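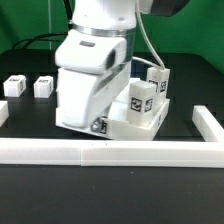
Why do towns buy electricity together instead of one at a time?

Mostly for the price of a larger contract, and to share the cost of the advice needed to read the bids. Our report looks at one case where small towns tried this and at what they paid in the end.

Group Purchasing of Electricity by Small Towns
Student project report, Energy and Public Policy
Ngozi Akande, Arash Safavi, Bukola Etim

1. Background

In a state with retail choice, a town can leave the utility's default supply rate and sign with a competitive supplier. The utility still owns the wires and still bills for delivery. Only the supply part of the bill changes. For a small town this part covers street lights, the town hall, the pump stations and the schools, if the schools are on the town's accounts.

We studied the Gromham purchasing group, which has 15 member towns and 148 metered accounts. The group hired a broker, Dravell, to run the bidding and handle the paperwork with the suppliers.

2. Method

We read the group's request for bids, the supply contract and the meeting notes the group posts online. Bukola Obi, the group's purchasing clerk, answered our questions by email and gave us a spreadsheet of monthly use by account. We compared the contract price with the default supply rate for the same months. Two towns joined late, and we left them out of the price comparison.

Usage numbers were missing for a few street light accounts. Street lights are often unmetered and billed on a schedule, so for these we used the billed amount.

3. Results

The contract was fixed for 30 months. In the first winter the fixed price was well under the default rate. In the following summer the default rate dropped, and for several months the towns paid more than they would have by staying put. Over the full period the group came out ahead by around 22 dollars per account per month. The pump stations account for most of this - they run all year and use the most power.

The broker's fee is built into the supply price and does not appear as its own line on the bill. The contract does state it. Three of the towns we wrote to did not know what the fee was.

4. The bandwidth clause

The contract lets the supplier adjust the price if a town's use moves too far from the year before. Flirska, one of the member towns, closed a school building in August and came close to the limit. Ms. Obi told us the group plans to ask for a wider band next time.

5. Limits of the study

We looked at one group and one contract. The default rate is set by the state's own schedule, and a contract signed in a different season could have given the opposite result. We also did not count staff time, and the clerk's hours are paid by only one town.

6. Thanks

We thank Milovan Matić for checking our rate tables and for finding an error in the second one - we had used the wrong winter months.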